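Unit 4 handout: looking after the sandwich cell
Vamerico robotics course, spring session, revised 04/04/2025

Before we get to the checks, a word on why we spend a whole unit on a cell that only stacks food. It's a friendly machine to learn on, but it punishes sloppy setup the same way a big one does, and you'll be glad of these habits when you reach the Drorside line in unit 6. So please bring your notebook, and take your time.

Start with the tray. Put in a fresh sheet of paper and press it into the corners. Then set the two clear racks on their marks, one on each side, and load the slots with everything standing on edge. Now run the lettuce step at slow speed and keep your eye on the cable at the wrist camera. It needs enough slack for the full turn of the wrist, but a loop that hangs too low will catch on a rack sooner or later (ask me how I know!).

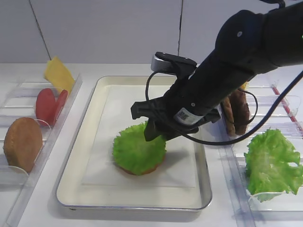
Espinoza wrote back after the last session to ask whether the cable couldn't simply be tied flat along the forearm. You can do that on the straight part, and I'd encourage it, but leave the wrist loop free. We tied ours tight back in March and had a broken connector after 138 cycles.

Next come the fingers. Wipe them with a damp cloth, getting well into the ribs, and let them dry before you close them. Set the closing force to 14 on the Vellel controller for buns and bread, and go lower for tomato — you'll want to try a few slices before you trust it. The finger pads get changed every 2,000 cycles, whether they look worn or not.

Last of all, check the rack position from the wrist view. Bring the open gripper over the table and compare the rails with your saved picture. If the rack has crept, slide it back to its marks by hand and leave the program alone. I've seen many a good program spoiled by somebody chasing a rack that only needed a nudge. 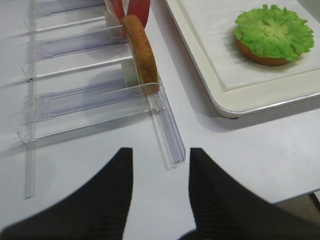 Figure 2. Wrist view with the rack at left, the tray at right and both fingertips showing.

For next time, read page 19 of the cell manual and write up your own cable check.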